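Rusden Allotments and Gardens Forum > Soil and Compost > Leaf mould, is it worth the waiting?

abla_sfeir
Good evening to all. I have taken over plot 30 this January and the former holder left a wire cage full of leaves, pressed down quite hard. My neighbour on the next plot says it is leaf mould and I am lucky. My brother-in-law says it is only old leaves and I should burn them. I have read some pages about it but they do not agree with each other. Is it really useful for vegetables, or is it only for people who grow flowers? The soil is heavy clay and in winter I could make pots with it.

hedgerow474
Do not burn it! Dig your hand into the bottom of the heap. If it's dark and crumbly and you can't make out the leaves any more, it's ready. If you can still see leaf shapes, it wants another year. On clay it's lovely stuff, spread it thick and let the worms pull it down.

Skavero
Lovely for structure, but there is hardly any food in it. People get very romantic about leaf mould. I'd take a barrow of rotted manure over three barrows of leaves any day.

Manikandan Namboodiri
I would like to disagree a little with Skavero, with respect. It is true that leaf mould feeds the plants very little. But Abla did not ask for feeding, she asked about heavy clay. I have gardened on clay for 25 years, first near my parents and now here, and the problem was always the same: water stands on top in winter, and in summer the ground opens in cracks so wide that I lose my pencil in them. Manure helped, but when I put too much of it my carrots made forks and legs.

What I do now is simple. In autumn I collect leaves from the lane, mostly oak and hornbeam. I run over them with the mower, I wet them, and I fill old compost bags with some holes in the sides. The bags stay behind the shed. After one year I use it as mulch, after two years I sieve it and use it for sowing seeds.
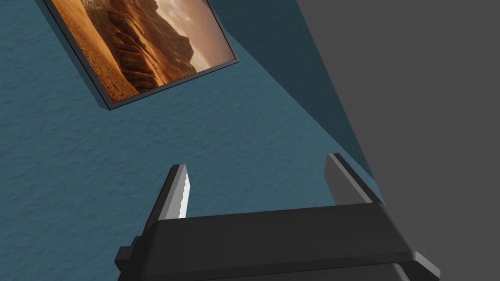

The sieve should be not too fine. I use one with 7 mm holes and what stays on top goes back in the bag. For sowing I mix it half and half with sharp sand. Lettuce and beetroot come up in it very well, tomatoes need something richer as soon as they have their first true leaves.

Skavero
Fair enough on the carrots. But two years, though. Who has the room for that many bags?

lilletura
I have room for four bags and I do it anyway :) They take up less space than my other half's broken mowers. Abla, which trees are near your plot? Plane and sycamore leaves take ages unless you shred them, and I would leave out holly and laurel completely.

abla_sfeir
Thank you all for so many answers. I went this morning and put my hand in as hedgerow474 told me. The top is still leaves, you can see every one. Lower down it is almost black and smells like a forest after the rain. I did not find any holly. I believe it is mostly beech, there is a row of them by the gate.

hedgerow474
Beech is excellent. Lift the top half off, put it back in the cage when you've emptied the bottom, and you have next year's started already.

Skavero
If it's black then use it, I won't argue with that. I'd still put manure where the squashes and beans are going.

Manikandan Namboodiri
On this we agree. Squash is always hungry.

Sitompul
Can I ask a side question, does leaf mould make the soil acid? I was told never to put oak leaves near cabbages.

Manikandan Namboodiri
I was told the same when I began. Fresh oak leaves are somewhat acid, but when they are well rotted the difference is small. I put mine on the cabbage bed every second year and I still lime it as usual. Perhaps others have a different experience.

lilletura
Same here, never noticed any harm to cabbages. The pigeons are another matter.

abla_sfeir
One last question, please. Should I dig it in now, or put it only on the top? The ground is very wet and sticks to my boots.

hedgerow474
On top. Stay off the bed while it's that wet, or work from a plank.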